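Home Threads Photos About Log in

Esben Blöndal
Tuesday, September 18, 2018

1/ ok thread. moving apartments with glassware. I have done this 8 times now and only got good at it the last 2. writing it down before I forget again

2/ Start with the glasses you never use. Top shelf, back row, the ones from someone's wedding. Pack those two weeks out. You will not miss them. If you do miss them, great, now you know which ones to keep

3/ Newspaper is fine!! everybody says it leaves ink. It does. You wash them at the other end. Blank packing paper from Malgate was 600 sheets to a bundle and I still have most of it in the closet, so do the math before you order

4/ Stems. stems are where it all goes wrong. Stuff the bowl first, then wrap the stem on its own till it's as fat as the bowl, then roll the whole thing. Foot gets its own fold. Slow, boring, put the radio on

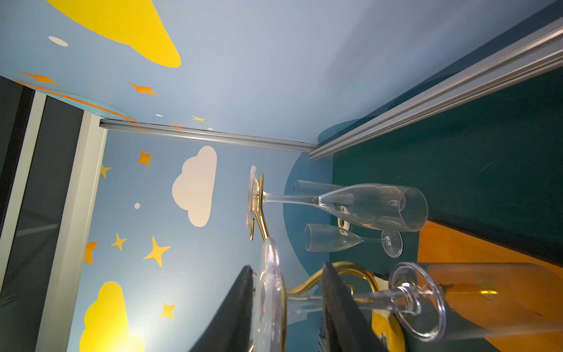
5/ Boxes. Small ones. Smaller than that. A big box of glasses is a box you drop on the stairs at Trirkent St with your landlord watching

6/ Heavy stuff on the bottom, tumblers, jars, the ugly measuring jug. Stem glasses on top standing up, never on their side. Fill every gap with socks. Shake the box a bit. If it clinks open it and add socks

7/ Write GLASS on all the sides, not just the lid. Movers stack things, you can't see a lid in a stack. Also write which room becuase "kitchen misc" times twelve is misery

8/ Used Mivero for the van. They were ok. Late, but ok. Insurance question: ask what they pay if YOU packed the box. For me the answer was zero. I had a 900 dollar estimate on the kitchen stuff and it meant nothing. Ask before you sign

9/ I took the glasses in the car in the end. Back seat, belted in, drove like my grandmother. Two boxes, all the ones I care about

10/ Racks and holders: take everything off them. Everything. I left one glass hanging in a wire rack in February thinking it was a short drive. It was a short drive. picked bits out of the trunk carpet for a week

11/ Wire ones bend too, wrap the thin parts in a towel and don't put anything on top, not even a pillow, pillows get heavy when there's a lamp on the pillow
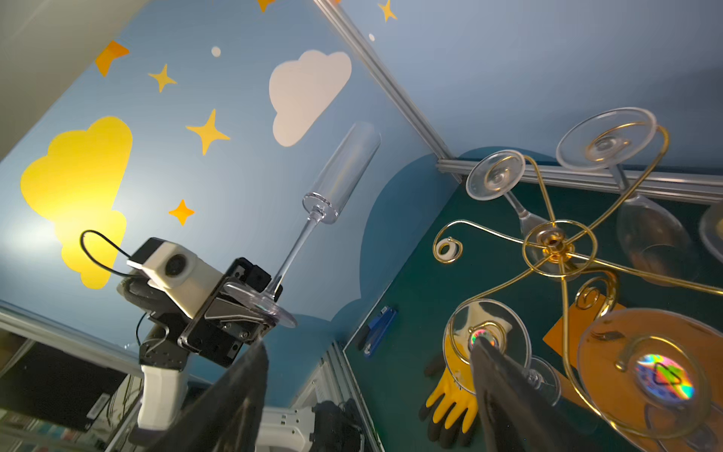 Gold wire glass holder, blue wall, clouds and stars.

12/ Unpacking. Do glasses LAST on day one. You're tired and the counters are full and there's no shelf paper down yet. Drink out of a mug. Mugs survive everything

13/ Someone asked about Juhász crates, the plastic ones with dividers. Rented them once. Nice if your glasses are all the same height, mine aren't, so half the slots were useless. Would try again with taller dividrs

14/ think that's it. plates are a different thread, short version: on edge, like records. going to bed

Contact | © 2018 Esben Blöndal | Back to top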